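Binding a Small Zine with a Saddle Stitch

These steps cover a half-letter zine of up to 40 pages, printed on letter sheets and sewn through the fold with thread. Staples work up to the same thickness, but thread lies flatter and can be replaced when it wears.

You will need an awl, a blunt needle, waxed linen thread, a bone folder, a steel ruler and two binder clips. Use a cover stock of 225 gsm or lighter. Anything heavier cracks along the fold unless it is scored first.

1. Put the pages in order. Page count must be a multiple of four. Add blanks at the back if it is not.

2. Fold the sheets in groups of 5, then nest the groups. Folding the whole stack at once leaves a rounded spine. Run the bone folder along each fold once, from the center outward.

3. Score and fold the cover. Check the grain direction before cutting. It should run parallel to the spine.
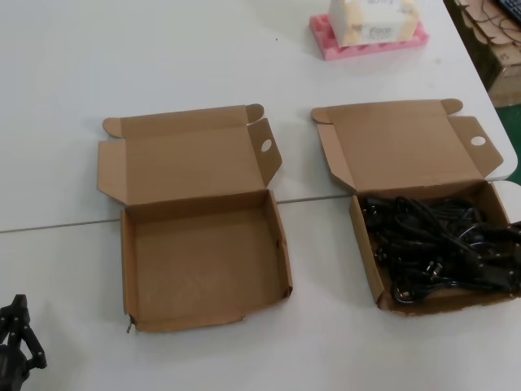
4. Open the nested stack flat and clip it at both ends. Cut a strip of scrap paper to the height of the spine and mark the hole positions on it: one at the center and one 2 inches to either side. Lay the strip in the fold and punch through all layers with the awl, holding it at 45 degrees to the table.

5. Cut thread to two and a half times the spine height. Start inside at the center hole and leave a 3-inch tail. Go out through the center, in at the top hole, past the center on the inside, out at the bottom hole and back in at the center. The two ends should sit on opposite sides of the long inner stitch.

6. Pull along the spine to tighten - pulling straight up tears the paper. Tie a square knot over the long stitch and trim the ends to half an inch.

7. Press under weight overnight, then trim the fore edge.

Mamta Shukla sewed the July issue of Randthorpe this way, with the knot on the outside. For that version, start step 5 from the cover side and reverse each direction.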